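Kuruc Stoneware Cup, 200 mL

Product code 697
Made by Kuruc for Wurkley Tableware
Colours: navy, oatmeal, grey
Sold singly or in a carton of 8

The Kuruc is a straightforward cup for flat whites, tea and small soups. It was drawn by Danica Čierny for a café that wanted one cup for the whole menu, and the shape hasn't changed much from her first version. The walls are a little thicker near the base, so it sits steady on a tray.

Specifications
Capacity: 200 mL to the rim
Height: 69 mm
Body: stoneware, glazed inside and out
Foot: unglazed, ground smooth
Dishwasher: yes
Microwave: yes
Oven: no

Colour varies slightly from one firing to the next. If you are topping up an older set, send us the batch letter stamped on the foot and we will match it as closely as we can. The grey is the hardest to match — order a spare or two if you can.

Care

Wash before first use. Spoons can leave grey metal marks on the glaze, and these come off with a mild cream cleanser and a soft cloth. Don't use steel wool. Tea stains lift with bicarb soda left in the cup overnight.

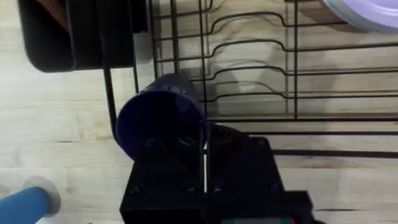

Navy is the colour most cafés order from us, and we keep more of it in stock than the other two. It suits white saucers and timber tables, and it hides coffee drips better than oatmeal does. The blue is very dark, as it is on the cup lying on its side with its mouth to the left, and under warm lamps it can pass for black. Ask for a glaze chip if you need to match it to other crockery.

Delivery and returns

Orders leave our Ballarat store within two working days. Breakages in transit are replaced if you tell us within a week — keep the carton until you have checked everything. Trade accounts are looked after by Radoslava Oravec.

The next firing of grey is due in September.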